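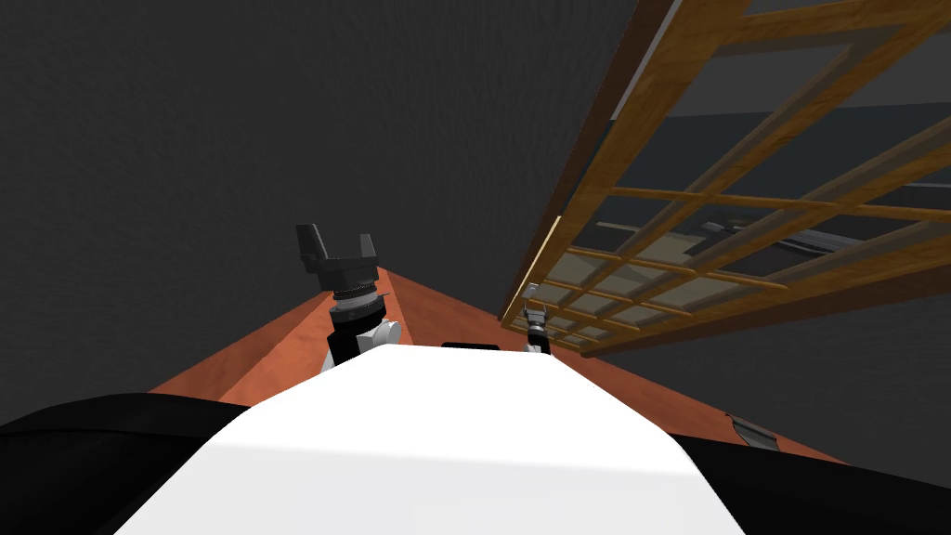 Iolanda Fagundes asks if the fire door on the stair side can be marked as passed when it closes only with a push. My reply is no, and I have put the same reply under item 3, so the next person can find it.

Bruldale Building, second floor
Monthly walk-round, fire and general safety
Checked by: Gerasimos Liapis
Date: November 30, 2023

1. Exit routes
Main corridor clear: yes
Back corridor clear: no
Comment: Two boxes of printer paper and a folded chair stood by the back exit. I moved the chair. The boxes are heavy and must go to the store room by the end of the day.

2. Exit signs
Lit and readable: yes
Comment: The sign near the kitchen is weaker than the others. It is still readable from the far end, so I pass it, but please order a lamp.

3. Fire doors
Close fully without help: no (stair side)
Seals complete: yes
Comment: The door stops a little before the latch. A door which needs a hand is a failed door. Prastov fitted the closer in August and it should be still under their guarantee. I wrote to them this morning.

4. Extinguishers
In place: yes
Pin and seal present: yes
Pressure in the green: yes, all 5
Comment: The label on the kitchen one was turned to the wall. I turned it back.

5. Emergency lights
Test time: 60 minutes
Result: one failed
Comment: The light over the stairs went out after 30 minutes. Others stayed on for the full time. Replace the battery — not only the lamp, as was done the last time.

6. Electrical
Cables without damage: yes
Extension leads joined together: one found
Comment: Under the window desks, one lead was plugged into another lead. I took the second away and left a note. If this desk needs more sockets, ask for them.

7. First aid
Box complete: no
Comment: No small plasters and only one pair of gloves. Eye wash is in date. Ravley can deliver refills with the regular order.

8. Floors and stairs
Free from trip hazards: yes
Handrail firm: yes
Comment: The carpet edge at the meeting room was glued and holds well. I would like to look at it again next month.

Not checked: roof access. The key was with Ng and I did not have the possibility to wait.

Open points: 1, 3, 5, 7 and the roof. Please write your initials beside a point when it is finished, and do not erase my comment.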